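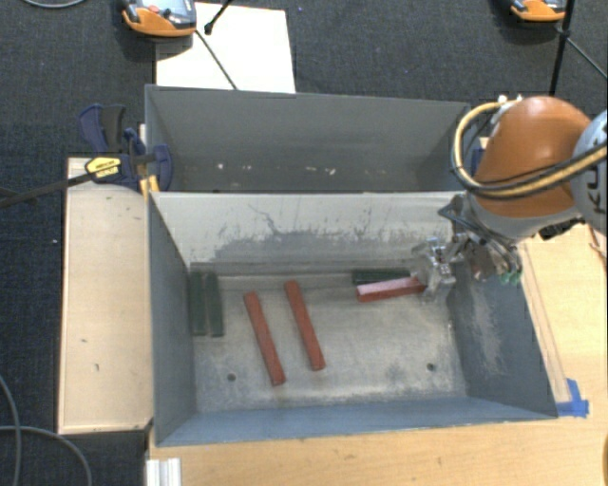 Minutes of the Dencombe and Plinstead Allotment Association, held at Dencombe Hall, September 1, 2023. The chair opened with the matter of plot markers, deferred from the previous meeting. Z. Soylu proposed two colours for the new marker blocks, red for plots on the Plinstead side and dark green for the Dencombe side, the same two as the long blocks in the front grey bin. V. Polat asked whether red would fade. Agreed to proceed with both colours. Numbers to be painted in white on the upper face.

Matters arising
Water supply: the Bratport Lane standpipe has been repaired. Meter reading to be taken monthly until December. Polat to keep the log.

Rents
Invoices sent to 98 plot holders. Payments outstanding from 19. Second reminder to go out with the newsletter. Soylu noted that three of the addresses held are out of date – corrections to her by email.

Waiting list
Currently 27 names. Plot 60 is vacant and will be offered in halves. The holder of the adjoining plot has asked to move the boundary path; refused, as the path carries the water pipe.

Hedge
Quotation received from Katsaros for cutting the north hedge and removing the arisings. Accepted, subject to confirmation that work will start after the nesting season.

Any other business
Bonfires: existing rule stands. Gate code to be changed – Polat to circulate.

Next meeting in December, same venue.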